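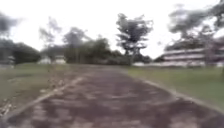 What does an outdoor delivery robot change for the porters who share its route? Mostly the order of the working day: walking time falls, time spent preparing and receiving loads rises, and the porter's route comes to follow the robot's timetable.

Home | Issues | Current Issue | Authors | Search

4. Field study: internal deliveries at Ruvthorpe

4.1 Setting and task

The Ruvthorpe campus moves mail, linen and small stores between a central depot and its outlying buildings. Before the trial, this was done on foot with handcarts by a team of porters led by Senga Gourlay. The robot, a wheeled unit supplied by Grevari, took over the scheduled runs in March. Unscheduled runs, and anything that needed a signature, stayed with the porters.

The outdoor leg of the route is paved with small blocks and has a concrete curb on each side, with grass beyond (Figure 3). It is straight over the stretch shown, and the far end meets a line of trees and shrubs, with a long building to the right. The fixed camera's view blurs heavily over the paving. We therefore did not use surface texture for position, and relied on the two curb lines, which remain visible as pale bands against the darker paving and the grass.

Figure 3. Outdoor leg of the delivery route. The sky is overcast and the paving is blurred by motion.

4.2 Method

We combined three sources: the robot's run log, the paper job sheets kept at the depot, and interviews with the porters. Interviews were held by Dilani Kumarasinghe, who had no part in the installation. In all, 42 shifts were observed before the change and 79 after it. The two sets differ in size and were not matched by weather or by load, and the comparison below should be read with that in mind.

Jobs were coded as walking, loading, receiving, waiting or recovery. Recovery covers any time a porter left another job to attend to the robot. The category was added after the first week, when it became clear that the porters were recording such time as waiting - or not recording it at all. Sheets from that week were recoded by Kavinda Haque from the run log. Vasanthi Haque coded a second copy independently, and differences were settled by discussion.

4.3 Changes in the work

Walking was the largest single category before the trial and was no longer so after it. Loading grew. A handcart could be packed in any order, as the person pushing it knew what was on it. The robot's bins open one at a time at each stop, so the load has to be sorted at the depot, and mistakes made there are found by someone else at the far end. Porters described this as a shift in who answers for an error. Two of them had begun to initial the bin labels, a practice that was not asked for and that the depot later made standard.

Waiting changed in kind. Under the old system a porter waited for a door or for a person. With the robot, receiving staff waited for a scheduled arrival, and a late run held up work in more than one building. The schedule was revised twice during the trial, both times at Gourlay's request, to leave a gap after the midday linen run.

Recovery was uncommon but costly. Each event took a porter out of doors and away from the current job, and the time could not be planned. Four porters were trained to release the brakes and steer the unit by hand. The others passed the call on, and the trained porters reported more broken breaks than their colleagues. No allowance for the added duty had been agreed when the observations closed.

4.4 Views of the staff

The porters did not speak as a group with one opinion. Those with knee or back complaints welcomed the loss of the long walks. Several others missed them, and said the walk was the only part of the shift spent outside and the usual time for hearing news from the other buildings. Receiving staff noted that a porter would take returns back without being asked, while the robot would leave with an empty bin unless someone loaded it before the door timer ran out.

Comparable remarks appear in our earlier interviews at Wendham, where the route was entirely indoors. The loss of informal contact was raised there as well, though less often, as porters and ward staff still used the same corridors.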